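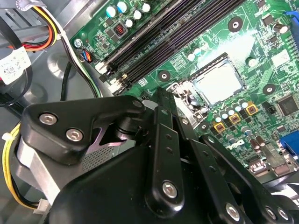

Presevano asked, in its response to our previous report, why so much of the Lutik budget was going on perception when the proposal had described the project as planning software. The answer takes up a good part of this report, so it comes first.

The proposal assumed that the planner would be given a reliable position for the processor socket and would only have to find a safe route to it. In practice the position is the hard part. Our camera sits at the wrist, and once the gripper is low over the board its own linkages cover part of the socket area. The closer we get, the less of the target is left in view. A planner fed with a poor socket position will produce a tidy path to the wrong place. We moved effort from work package 3 (planning) to work package 2 (perception) in April, with the total unchanged, and the breakdown is in the finance sheet sent separately.

Scope of this period

The work covers removing a processor from its socket in a used desktop computer and putting it back, with the board still mounted in the case. Opening the case, unclipping the heatsink and cleaning off old thermal paste are outside the software's scope and are done by hand before a run starts. Memory handling stays in the plan for the next period.

Work package 1: control

The low-level controller has been rewritten. The old version ran position control all the way down and relied on a force threshold to stop. It worked on a bare board on the bench and did badly in a case, where the arm often approaches at an angle and small errors in wrist orientation turn into sideways load on the fingers.

The new version switches to a compliant mode for the last part of the descent. Stiffness is set separately for the direction along the approach and the two directions across it. The finger command is now a width and a force limit together, where before it was a width only. This matters for processors, which are thin at the edge and easy to tip.

The control loop gets a new target from perception every 40 milliseconds. Between updates it carries on with the last target and a small prediction from the arm's own joint readings. We tried passing targets faster and gained nothing, as the image processing could not supply them.

One fault took longer than it should have. The arm would pause for a moment at the switch between stiff and compliant modes, then make a small jump. We first blamed the force sensor and spent time recalibrating it. The cause was in our own code: the compliant controller started from the commanded position, and the stiff controller had stopped a little short of that. The switch now starts from the measured position and the jump has gone.

Work package 2: perception

The socket detector has been split into two parts. The first runs on the approach, while most of the board is in view, and finds larger features such as the memory slots, the socket outline and the mounting holes. It uses these to fit the board's position as a whole. The second part runs close in and only tracks small movements from that first fit, using whatever stays visible beside the fingers.

The earlier detector looked for the socket alone at every frame. When a linkage passed in front of it the estimate would drift towards the nearest bright metal edge, which was usually the retention lever. Fitting the whole board has nearly removed this. It does mean that we need a rough layout for each board type, and I come back to that under risks.

The software also masks out the gripper. We generate the mask from the joint positions and the finger opening, so it follows the fingers as they move. The mask is drawn slightly larger than the gripper to allow for calibration error. If it is drawn too large it hides the very features we need, and we have settled on a margin by trial. A better method would be to estimate the margin from the calibration itself. That is on the list.

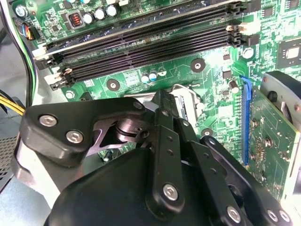 Glare remains a problem. Metal parts reflect the bench lights, and the reflections move when the wrist moves, which the tracker can take for movement of the board. We have added a check that discards features whose motion does not agree with the rest. Exposure is now fixed at the start of a run. Automatic exposure was brightening the picture each time the dark gripper body filled more of it, and that washed out the board.

The training set for the first-stage detector now has 400 labelled frames. They were chosen from recorded runs so that each one differs from its neighbours in viewpoint or lighting. We had planned to label many more, but the last 50 frames added made no measurable difference to the detector on our held-out set, and we have stopped there for now. More variety in boards will be worth more than extra frames of the boards we have.

Work package 3: planning

The planner treats the inside of the case as three kinds of space: free, forbidden and "touch with care". The last kind was added this period and is meant for cables. Under the old rules every cable was forbidden, and with a normal loom of power and data wires in the case the planner would often report that no route existed. A person doing the same job simply lets a hand brush against the wires.

The planner may now pass through cable space at reduced speed with a low force limit, and it is charged a cost for doing so. If the force limit is reached, the arm stops and backs out along the path it came in by. It does not try to replan from inside the cables. We considered allowing this and decided it was too easy to end up with a wire hooked on a finger joint.

The gripper model used for collision checks has been made more detailed at the same time. It used to be a few boxes. The finger links are now modelled separately, so that the planner knows there is a difference in width between an open and a closed hand. Planning takes longer as a result, though still a small share of the whole run.

Route choice at the socket has been simplified. The raised load plate blocks one side, and the retention lever narrows another. We now offer the planner a short set of approach directions for each board type and let it pick the cheapest. The earlier free search sometimes found clever routes that the arm could not repeat.

Work package 4: tooling

All runs are now recorded in one format, with camera frames, joint readings, finger width, forces and the planner's decisions on a common clock. We have 241 recorded runs in this format. Older recordings have been left as they are, and we do not intend to convert them.

A replay tool has been written that plays a recording back through the current perception code without the arm. This has changed how we work day to day. A change to the tracker can be tried against old runs in the morning and only goes to the arm if it has not made anything worse. The tool also flags the moment at which the new estimate and the recorded one part company, which saves a lot of scrolling.

The replay tool cannot be used for control changes, as the recorded arm does not respond to new commands. We looked at building a simulated case with contact and cables for that purpose and have put it off. The effort would be large, and we doubt that simulated cables would tell us much.

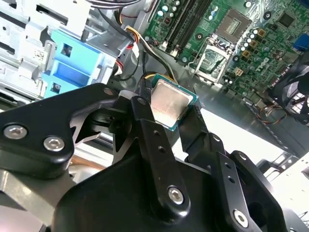
Nuttall would like the software to report how the processor is sitting in the fingers before any attempt to place it, and to refuse the placement if the tilt is too large. Their point is that a bent contact pin in the socket costs them the whole board, while a refused placement costs a few seconds.

We agree, and this will be the first item in the next period. At present Lutik assumes that the processor has kept the orientation it had when it was gripped. It may not have. A processor can rotate between the fingers if one side lets go of the socket before the other, and the finger width alone will not show it.

The proposed check uses the wrist camera. The heat spreader is a plain square and its corners are usually easy to find, even where the surface is scuffed or streaked. From the corners we can work out the tilt and compare it with the plane of the socket. The weak point is that one or two corners may be behind a finger link. With three corners the estimate is sound. With two it depends on knowing the processor's size, which we would then have to look up by board type.

If the tilt is over the limit, the software will hold position and ask the operator what to do. An automatic correction, by setting the processor down on a flat pad and picking it up again, would be more useful on a working line. It needs a pad in a known place and a second grasp routine, and we would rather deliver the check first.

Risks and open points

Board layouts. Each new board type needs a layout file, and these are written by hand. It is dull work and easy to get wrong. A drafting tool that proposes a layout from a few frames is half finished. Without it, adding the range of machines Nuttall has asked for would take up most of one person's time.

Calibration drift. The camera mount moves slightly after a hard stop. We now run a short check at the start of each session and after any force-limit stop. If the mount keeps moving we will ask for a small sum for a stiffer one, within the existing equipment line.

Licensing. Akevora's planning library is used in work package 3 under an evaluation licence, and the terms for use at a partner's site have not been agreed. Our own planner can do the job more slowly if it has to. We would like a decision before the software goes to Nuttall, so that we are not testing one planner and shipping another.

Plan for the next period

- Tilt check before placement, with a refusal limit agreed with Nuttall
- Layout drafting tool finished and used on at least one board type we have not seen before
- Mask margin taken from calibration
- First trials on memory modules, removal only
- Replay tool packaged so that Nuttall can run it on their own recordings

No change to the total budget or the end date is requested. The move of effort between work packages 2 and 3 is within the limit allowed by the grant terms, but we would be glad to have it confirmed in writing.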